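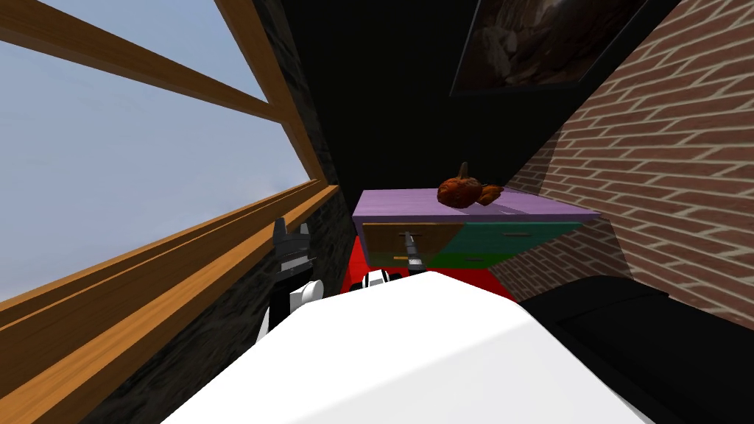 *Last edited: March, 9:40 pm*

Thread on refinishing interior wood window sills, mostly the dull parts. Several people asked after my last one on storm windows. This covers clear and oil finishes only. Paint is a separate subject and I have less to say about it.

---

Background: the house is in Toltano, high and dry in summer, damp from November on. Old softwood frames, single glazing, no vents worth mentioning. The sills take most of the abuse. Sun from above, condensation off the glass, and whatever gets put down on them.

---

Start with a moisture reading. I use a Totus pin meter, the basic one with two pins and no species correction. Take readings at both ends of the sill, the middle, and right against the bottom rail. Write them on masking tape and stick the tape next to each spot.

---

My worst reading this year was 17 percent, back edge, north bedroom. The middle of the same sill was several points lower. A single reading taken where it's convenient would have missed that completely.

---

I don't finish anything that reads that high. Heat on, door open, fan across the sill on low, check again after a week. It took a little over two. A heat gun will give you a nice reading at the surface and tell you nothing about what's underneath.

---

Pin holes: use the same holes for each repeat reading if you can. They disappear under the finish. If you're fussy, put them in the corner where the trim meets the sill.

---

Stripping. Old varnish on a sill fails in two ways and they need different handling. Flaking varnish scrapes off dry with a sharp cabinet scraper. Varnish that has gone soft and gummy will clog anything you push at it. That one gets a chemical stripper, then a wipe, then a day to sit.

---

If the house is old enough to have lead paint anywhere in the layers, test before you scrape or sand. Swabs are cheap but not perfect. A lab sample is better. I'm not going to go through containment in a thread, please read the official guidance for where you live.

---

Sanding. 100 grit to flatten, then 150, then stop. I used to go up to 200 and beyond. The sills looked very good for a month and the oil didn't take evenly. Penetrating finishes want a surface with a bit of tooth left.

---

Sand with the grain, by hand, with a cork block. A random orbit sander is fine on the open part of the sill and hopeless in the last inch before the rail. You end up with two textures and the line between them shows once the oil goes on.

---

Black stains. Usually iron plus tannin plus water, so look for a nail or an old latch screw nearby. Oxalic acid solution, brushed over the whole board so you don't get a pale patch, rinsed twice. Gloves and goggles. Don't sand it dry before rinsing, the dust is nasty.

---

If the black doesn't lift, it may be mold that has gone down into the grain. Push an awl in. Firm wood is a cosmetic problem. If the awl sinks, you have rot and the finish is the least of it.

---

Small soft spots: dig out until you hit sound wood, let it dry, consolidate, fill. I've used Ritix two-part filler on four sills. It sands at close to the same rate as old pine, which matters more to me than strength in this location. Color match is poor. It dries a flat tan and stays that way under oil.

---

For a clear finish, anything bigger than a thumbnail should be a wood patch. Cut it diamond shaped, grain running the same way, glue it, plane it flush. It takes an evening. The filler takes ten minutes and you'll look at it every morning.

---

Finish. I'm on Rakena hard oil, satin, for interior sills. First coat thin, left 20 minutes, then wipe off everything that hasn't soaked in. Second coat the next day, same procedure. Third coat on end grain and on the strip nearest the glass only.

---

The wiping is where most bad jobs come from. Oil left standing on the surface goes tacky and collects dust, and the only cure is to scrub it back with more oil and a gray pad. If you think you've wiped enough, get a clean rag and go over it again.

---

Lay the rags flat outside to dry, or put them in a lidded metal can with water. Oily rags in a heap can catch fire on their own. This applies to two rags as much as it does to twenty.

---

Color. Oil pulls everything toward amber, and sunlight pushes most softwoods further that way. If you want the pale look you need an oil with a little white pigment in it, and you need to test on the actual board. A sample on a new offcut will lie to you.

---

Cure time on the can is seven days. I leave it closer to three weeks before putting plant pots back. Pots go on saucers, saucers on felt pads - a saucer straight on the wood holds a ring of damp under it.

---

Condensation. No finish will survive a sill that gets puddled every morning. I logged humidity in the north bedroom through the winter. Door shut overnight, it climbed well above where I wanted it. Door open and the bath fan on a timer, it settled at around 52 percent and the glass stayed mostly clear.

---

Heavy curtains make it worse. They keep room heat off the glass and trap damp air in the gap. I raised ours so the hem clears the sill by a couple of inches. Small change, noticeable difference in how much I wipe up.

---

Maintenance: one thin coat a year on south-facing sills, every second year on the others. Wash first with diluted mild soap, let dry overnight, oil, wipe. No sanding unless the grain has lifted.

---

Correction to the stripping post: I originally wrote that gummy varnish could be scraped after freezing it with canned air. A couple of replies said this marked their wood. I tried it on scrap and got dents from the scraper chattering. Removed.

---

Still open: whether the bottom edge of the rail should get oil or be left alone where it closes onto the sill. I've oiled two and left two bare. One of the oiled ones sticks a little on humid days. I'll add to this thread next winter when there's more to report.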